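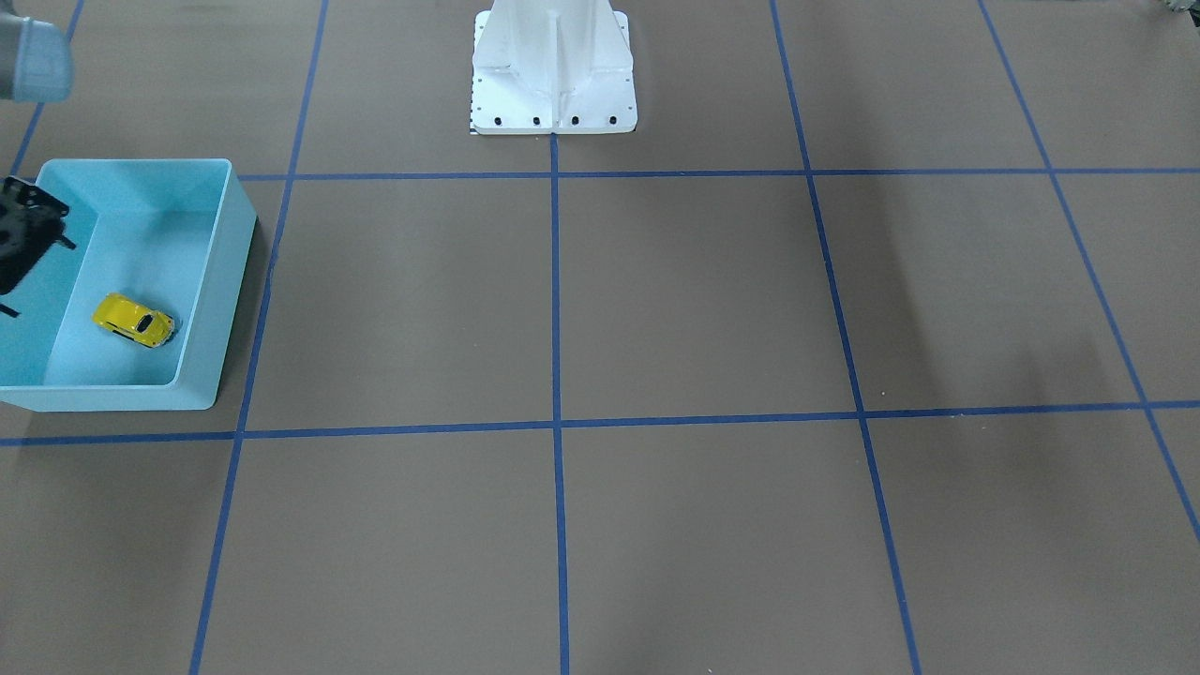

Blue tape on brown, January

OK so quick one before work. I said I'd post about the capsule closet thing and then I didn't, sorry!! Life.

So. 137 pieces. That is what I owned on Friday night, not counting socks. Lesia Pylypenko talked me into counting (she did hers last year and will not stop bringing it up) and I felt kind of sick after. Two of the same gray cardigan. TWO. Both Janevski, both with the tags still on.

Goal is 50 by spring. Coats count, shoes count, gym stuff doesn't — my blog my rules.

What's staying: the Mirnevon boots, obviously. Black jeans. The green wrap dress everyone asks about, it's old and no I can't find a link, I've looked. What's going: anything I bought for a party that got canceled, most of the blazers, the yellow pants. I loved the idea of the yellow pants.

The nicer stuff is going on Sturo and the rest to the thrift store in Kiltcombe. They close at 2 on weekends so dont do what I did and show up at 3 with four bags.

Still stuck on scarves. Do scarves count?? Tell me in the comments. Also a few of you asked about the boots sizing, I went up a half size and wear them with thick socks.

Ok running late, more next week — probaly with the shoe pile.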